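How to book a group place on the Grerkdale ferry

Group bookings are for parties of 6 or more traveling on the same sailing. Smaller parties should use the standard ticket page.

1. Open the Pralteo booking page and select Group.
2. Choose the outward sailing first. The return list stays gray until this is done.
3. Enter the number of adults and children. The limit is 50 per booking.

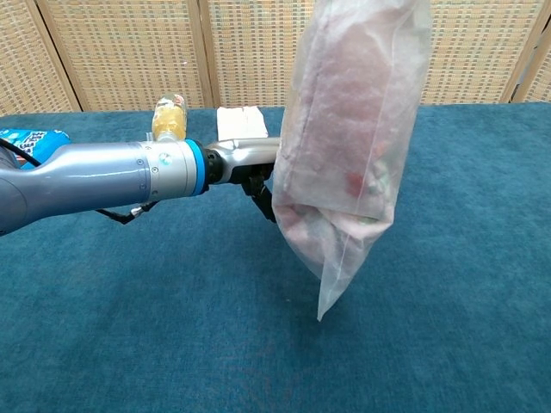

Nadance Boat Trips, Group Travel Desk

4. Enter one lead passenger. Only this person can change the booking later.
5. Check the boarding pier. Morning sailings leave from Pier 17; all others leave from the Tiwari landing.
6. Pay the deposit. A reference number appears on the screen and is sent by email.
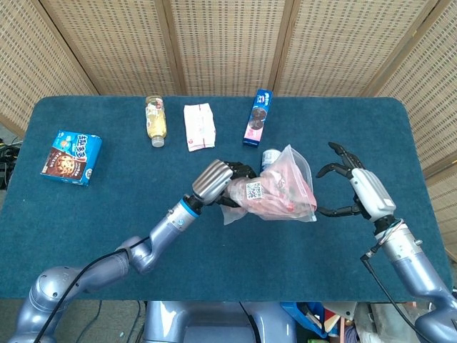
The balance is due before the day of travel. Unpaid bookings are released when the ticket office closes.

To change the number of passengers, open the booking, select Edit party, and save. If the sailing is full, the old number is kept and a notice is shown. The boat carries 121 passengers, and sailings in June fill early.

Bicycles must be added under Extras before payment.

Page updated October 30, 2026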